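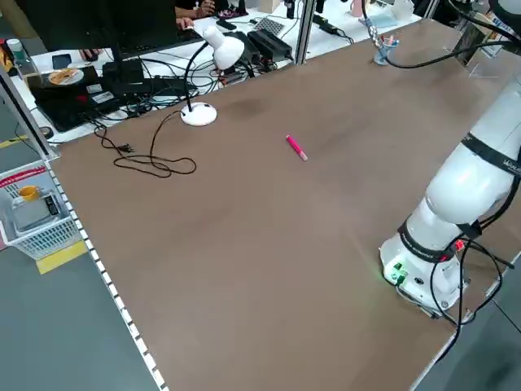
White robot arm with black bands, green light at the base.

FOR IMMEDIATE RELEASE

Holtska Speedway adds night enduro to October card

Entries open Thursday, 9 a.m. for the Viltimell Night Enduro, a new stock car race at Holtska Speedway. 1114 laps between two drivers per car. Yes, 1114. Green flag at noon, finish under the lights.

Field capped at 53 cars. No provisionals, no late adds. Returning teams from the spring race get first pick of pit stalls, everyone else by draw. Fuel only from the track pumps. Tires: one compound, supplied by Janthorpe, numbers recorded at tech. Driver swaps on pit road only, engine off, belts checked before the car rolls. 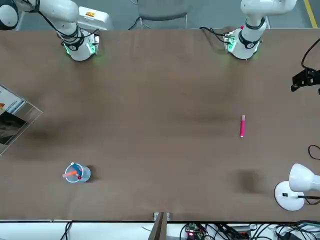
Two white arms at the far edge of a brown tabletop.

Grandstand holds almost 4000. General admission, no reserved seats exept the top row. Kids' tickets at the gate. Gates 2 hours before green. Coolers OK, glass not OK. Pit passes sold seperately, closed shoes required.

Rain plan: Sunday, same times. If it is called past halfway, it counts.
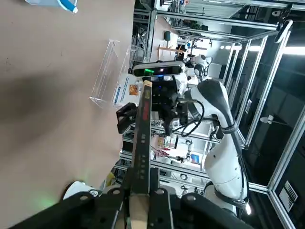
Issahaku Racing said it will enter both its cars, and that the single tire compound was what settled it; the team still wants a longer break between practice and the start.

Schedule for practice and tech to follow. Entry forms at the speedway office or by mail.

Media: passes through the Holtska Speedway press desk, weekdays until 5 p.m.

###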